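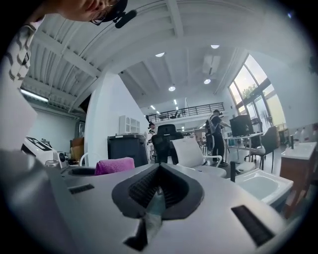 A folded pink cloth under a white metal ceiling, with a long fluorescent light on one side and round recessed lights farther back.

Please look up before you fold

25th January

When people plan a room for work with cloth, they talk a lot about the shelves. They talk about the height of the table and about the floor, and they compare prices for baskets. The ceiling they accept as it is. I think this is a mistake, and I have made it myself, so I would like to write something in favor of the ceiling.

I worked for six years in the linen room of a guest house in Grarby. We had towels, washcloths, napkins and the small soft cloths for cleaning mirrors and glass. The room was in the basement, with one lamp in the middle. If you stood at the table, the lamp was behind your head and your own shadow was lying on your work. I folded in this shadow every morning and I believed that I was a slow person. Then the owner rented a second room, in the former Neltell warehouse, and there the ceiling was high and white with a long tube near the wall. In the first week I found stains on napkins which I had passed as clean in December. I was ashamed, but also I was a little angry at the lamp.

A long tube is not loved. People say that it is cold and that it makes the skin look sick. For a dining room I agree with them. But for folding I will defend it, because its light comes from a line and not from a point, and the shadows of the hands become soft. You can see where one edge of the cloth lies over the other edge. With a strong little spotlight the edge has a hard black shadow next to it, and the eye takes the shadow for the edge. You make the fold a finger too wide, and the next fold goes wrong too.

The round lights which are sunk into the ceiling are another matter. They are now everywhere, in offices and shops and kitchens. They are tidy, and I understand why a builder likes them. They are good for walking from the door to the cupboard. As the only light for work I do not recommend them, and if a room has both kinds, then I would put the folding under the tube and the storing under the round ones. Many rooms do have both kinds, from older and newer repairs, and the people in them put the table wherever there was space.

A white ceiling also does some work for you. Ribbed metal is usually considered ugly and I have heard it called "a garage ceiling." Painted white, it sends the light down again, and it costs nothing more. The ceiling in Grarby was cream-colored wood, very pretty, and it ate the light.

Now something about color. A bright pink cloth is the easiest thing to fold, and I think every beginner should be given one. White on a white table disappears. Gray is nearly as bad. Pink you can find again when you have turned around, and you see immediately if a corner is looking out. At Feleck, where we bought our supplies, the soft cloths came in packs of eight in mixed colors, and the pink ones were always left over, because the guests' rooms were supposed to look calm. I took them all for teaching the new girls. Fuzzy cloth has one more advantage for a beginner, that it holds on to itself. A smooth napkin slides open while you are reaching for the next one.

Some readers will answer that an experienced person folds with the fingers and does not need to look. This is half correct. The fingers know the corners. They do not know a stain or a thread that has come loose, and those are the reasons why a guest complains. I wear glasses since two years, and I can say that before I paid for the glasses I should have paid for the lamp, and afterward maybe the glasses also.

My advice costs very little. Stand at the place where you fold, hold your hand flat over a cloth, and look at the shadow. If it is dark and sharp, move the table before you buy anything. In the house where I am now, on Rowbotham Street, we moved ours closer to the tube on a quiet afternoon, and only the ironing board had to find a new place.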